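Protokoll der Sitzung der Arbeitsgruppe Reinigungsmittel, Oktober 2023
Hausgemeinschaft und Werkstätten Bodar

Leitung: Xóchitl Ledesma
Protokoll: Apolinar Ochoa
Entschuldigt: Werkstatt Nord (schriftliche Rückmeldung liegt vor)

TOP 1 Protokoll der letzten Sitzung
Das Protokoll vom September wird ohne Änderungen angenommen. Offen war noch die Liste der alten Putzmittelbestände. Sie hängt jetzt innen an der Tür zum Putzraum, und es ist wirklich eine Freude, wie vollständig sie geworden ist!

TOP 2 Umstellung auf Konzentrate
Xóchitl berichtet vom Probelauf mit dem Allzweckreiniger von Tridau. Das Konzentrat kommt in Nachfüllbeuteln und wird bei uns in die vorhandenen Sprühflaschen gefüllt. Die Rückmeldungen aus den Etagen sind durchweg erfreulich: Der Geruch ist mild, auf den Fliesen im Eingang bleiben keine Schlieren, und die Flaschen lassen sich endlich ohne Trichter befüllen. Werkstatt Nord schreibt, dass Fettränder an den Spülbecken etwas Einwirkzeit brauchen, danach aber gut abgehen.

Diskutiert wurde die Dosierung. In der Teeküche oben wurde anfangs viel zu stark gemischt, der Boden klebte (wer mit Socken durchgelaufen ist, weiß Bescheid). Apolinar hat deshalb Markierungen auf die Flaschen geklebt — unterer Strich Konzentrat, oberer Strich Wasser. Seitdem klappt es prima.
Beschluss: Der Allzweckreiniger wird im ganzen Haus eingeführt. Restbestände werden vorher aufgebraucht. Einstimmig.

TOP 3 Tücher und Schwämme
Die dünnen Einwegtücher sollen weg, da waren sich alle schnell einig. Zur Auswahl standen die gewebten Tücher von Amato und die dickeren von Fakeditz. Amato trocknet schneller und passt besser in die Halter, Fakeditz nimmt mehr Wasser auf und ist am Fenster ein Traum. Xóchitl hat beide mehrfach bei 60 Grad gewaschen und mitgebracht, die Kanten sind bei beiden noch sauber. Nach längerem Anfassen und Vergleichen fiel die Wahl auf eine Kombination: Amato für Küchen und Tische, Fakeditz für Fenster und Spiegel.
Beschluss: Bestellt werden 300 Tücher von Amato, dazu zwei Kartons Fakeditz. Bei einer Gegenstimme angenommen.
Weichspüler bitte auf keinen Fall verwenden, die Tücher nehmen sonst kaum noch etwas auf.
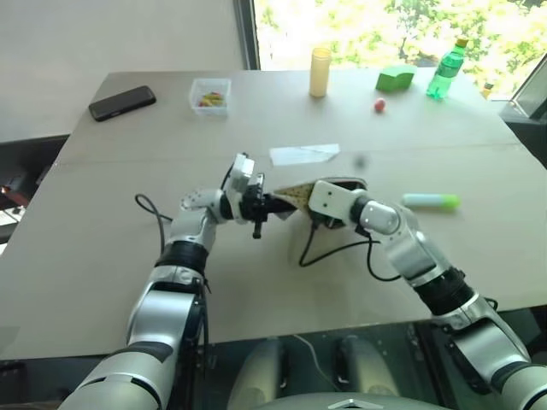
Zwei Roboterarme über einer hellen Tischplatte, der rechte hält einen hellbraunen Kegel.

TOP 4 Oberflächen und Entkalker
Für die Armaturen in den Bädern wird weiterhin Zitronensäure verwendet, kalt angesetzt. Auf den Natursteinbänken hat sie nichts zu suchen, dort reicht warmes Wasser mit einem Spritzer Neutralseife. Apolinar schreibt dazu einen kleinen Aushang. Aus der Runde kam der schöne Vorschlag, die Eimer farblich zu trennen: rot für WC, blau für Flächen, grün für Küche. Das machen wir!

TOP 5 Kosten
Für Konzentrat, Tücher und Eimer liegt ein Angebot über 502 Euro vor. Der Rahmen wird damit eingehalten, und für neue Stiele und Wischbezüge bleibt noch etwas übrig.
Beschluss: Angebot annehmen. Einstimmig.

TOP 6 Verschiedenes
Der Wischer im Treppenhaus quietscht, bitte das Gelenk ölen. Der Schlüssel zum Putzraum fehlt weiterhin, wer ihn findet, legt ihn ins Fach von Xóchitl. Großes Lob an die neun Leute, die beim Ausräumen des Kellers angepackt haben — so leer war der Flur lange nicht.

Aufgaben
Bestellung Tücher und Konzentrat: Xóchitl Ledesma
Aushang Naturstein und Dosierung: Apolinar Ochoa
Eimer besorgen und beschriften: Werkstatt Nord

Der nächste Termin wird per Rundmail abgestimmt. Themenwünsche bitte an Apolinar.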